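# Sun-ja Ji and the red bedspread

Sun-ja Ji had the kettle on before I'd gotten my shoes off, and she apologized for the state of the bedroom three times before I had seen any of it. We'd agreed on Wednesday because that is her day for beds. Every Wednesday, as far back as she can remember, the covers come off, everything gets a good shake, and it all goes back on again.

"My mother did it on Wednesdays, so I do it on Wednesdays," she told me. "I tried Saturdays when I was first married and it felt like wearing somebody else's coat."

She ran the bedding counter at Ondside for 31 years, and people in Plivstead still stop her in the street to ask about pillows. She doesn't mind a bit. What she likes to talk about most, though, is color — and red above all. She has a soft spot for a big red cover, heaped up in the middle of the bed while she gets on with the rest.

"People are so careful with bedrooms," she said, pouring me a second cup I hadn't asked for but was very glad of. "Beige, cream, a bit of gray if they're feeling wild! I used to tell my customers, you're going to have your eyes closed most of the time you're in there anyway, so be brave. A red cover in January is like having a fire going."

I asked whether red shows the dust. She laughed for quite a while at that.

"Everything shows the dust if you look. I don't look until Wednesday."

Her first red cover cost $119, which was a terrible amount of money to her then, and she carried it home on the bus from Trerik in a bag so big that the driver, bless him, asked if it needed a ticket of its own. It lasted through two apartments and a dog named Joo, who considered it his. She cut the good parts into cushion covers in the end, and one of those is on her kitchen chair, gone soft and nearly pink.

When it comes to making a bed, she has opinions, and she gives them generously. She doesn't pull the cover tight. She likes it to fall in folds and find its own place, and she smooths it with the flat of her hand, always from the pillows down.

"A tight bed looks like it's waiting for an inspection," she said. "I want mine to look like it's waiting for me."

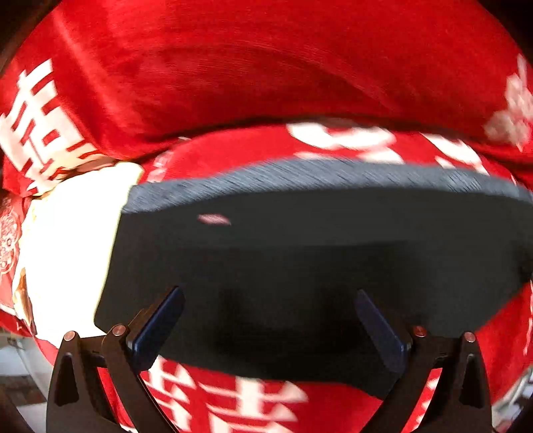
She has no patience with putting it off, either. Ten minutes with the window open, she says, and then you can have your tea with a clear conscience — and if the phone rings halfway through, well, let the covers sit in a pile until you're done talking. Hers have sat there until suppertime more than once.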